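Drained weight and other small print: an interview with Najwa Yammine

Korkgate packs pulses for wholefood shops and small caterers. Its range is short: chickpeas, butter beans, green lentils and, from July, a borlotti bean in lightly salted water. Najwa Yammine runs production at the Brarkomia site, where the retorts and the filling line are. She was interviewed there at the end of an early shift.

The first question was why tinned beans from different packers, made from the same crop, can eat so differently. Yammine puts most of it down to soaking.

"A dry chickpea will roughly double in weight if you give it time and soft water," she says. "If you hurry it, the outside takes up water and the middle doesn't. Then it carries on swelling in the can and you get split skins and a thick liquor."

Korkgate soaks for 15 hours in unheated water, then blanches briefly before filling. The blanch drives air out of the bean and stops the enzymes that give an off flavour. Cooking itself happens in the sealed can.

A batch is 1,491 cans. The number comes from the baskets the retort takes, less the cans pulled for checks before loading. Two are opened the next morning for drained weight, texture and salt, and the rest are held until the results are signed off by Harriet Ostrowski, who heads quality.
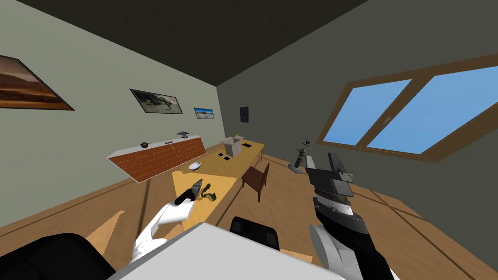
Three framed pictures on a pale green wall, above a plank floor.

Salt was the subject of a long disagreement. The older recipe, known in the company as Sorensen, used a stronger brine and a firming agent, calcium chloride. Yammine wanted the firming agent out of the butter beans.

"It does what it says. The bean holds its shape. But the skin goes leathery, and people who buy butter beans want them to give way under a fork."

Amos Oyelaran, who buys the dry crop, argued for keeping it, on the grounds that a softer bean would show up every fault in the raw material. He was right about that, Yammine says, and the buying specification was tightened as a result. Lots with mixed sizes are now refused, as are those stored for more than two seasons. Old beans cook slowly and unevenly however long they are soaked.

The new recipe is called Fovell. It has less salt and no firming agent, and the butter beans are filled slightly fuller to allow for breakage. Chickpeas have kept the older brine for the time being.

Asked whether cooks should keep the liquid, she is brief. "From the chickpeas, yes. It thickens a soup and it will whip. From the lentils I'd pour it away - it's cloudy and tastes of tin if you reduce it."

On storage her advice is plain. Unopened cans should be kept somewhere cool and dry, and any that bulge or leak should be thrown out. Once opened, the beans go into a covered dish in the fridge and should be eaten within two days.

The borlotti will be sold to caterers first. Michalis Gkikas is handling the trade orders, and shop sizes will follow when the label has been approved.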